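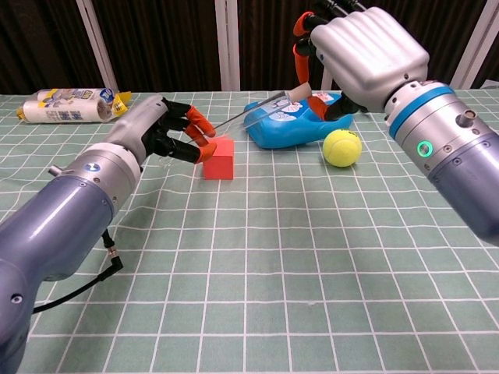 Two arms with hands, one task: how to divide the work for a student project?

Posted in: Student Projects and Clubs
Asked by: jekley_team
Asked on 16 July 2022
Viewed 323 times

Good day to all. I am writing from the robotics club of the technical school in Ostdale. We are seven students and one teacher, and in November we must show our project at the school fair. The project has the name Fedidico. Two arms must work together over one table, with things that people have at home: a blue bottle, a tennis ball, a red foam cube, a roll in plastic wrap.

Our difficulty is the following. When only one arm is moving, we have good results. When both arms must come to the middle of the table, the students who drive them become nervous and the movements become small and slow. We have made 50 recordings of the two-arm task and I would keep maybe half. In the others one hand is waiting for the other, or both want to arrive at the same place.

I would like to know how other clubs organize this. Do you give one arm to each student, or both arms to one student? And do you decide before the start which hand goes first, or do you leave it free? We use a cloth with printed squares, so we can say positions to each other, but until now we do it without any system.

Please excuse my English. I thank you in advance for every advice.

stromberg_lab
We had the same trouble in our evening class last year. For us it became better when both arms were driven by one person. Two students must talk, and talking takes time. One student has only to think, and after some hours of practice the hands begin to wait for each other in a natural way.

We also made one rule: the hand that holds must not move while the other hand is coming. First hand takes the object, lifts it a little, stops. Second hand comes, closes. Only then may both move. It looks stiff at the beginning, but our share of good recordings became much higher. We finished the school year with 1,703 recordings in total and most of the useful ones are from after this rule.

For the squares on the cloth, write the start position of every object on paper before each round. We used letters for the columns and numbers for the rows, the same as in chess. Put the paper where the driver can see it, and change the positions after every ten rounds, otherwise the students learn the places by heart and not the task.

gripper_fan
just practice more, it comes with time. we had this too

ostdale_parent
I am not a specialist, I only help with the club of my daughter, but I can tell what I have observed. Long objects are easier for two hands than short ones. With a cube there is little place for the second hand and the fingers disturb each other. With something long, each hand can have its own end.
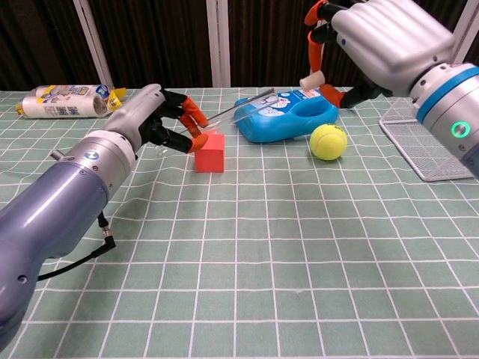 How long should one student drive before the next one takes over?

Twenty minutes is a good limit for beginners, with a pause of five minutes after it. When the student is tired, the fingers close too early and the recordings from that time are mostly thrown away. In our club the older students go up to half an hour, but they may stop earlier if they feel it in the shoulders.

One more thing. Give the beginners a light object first and let them pass it from left to right until it becomes boring. After that, from right to left. My daughter was much weaker in the second direction and did not notice it until she saw the recordings.

jekley_team
Many thanks for the answers. We have tried the rule with the waiting hand this afternoon, with one driver for both arms, and the students were more calm. I will write again when we have enough recordings to compare. About the paper with the letters and numbers: must the rows be counted from the side of the driver, or from the side of the arms? With us these are not the same side, and there was already a small discussion.

stromberg_lab
From the side of the driver. He is the one who reads it.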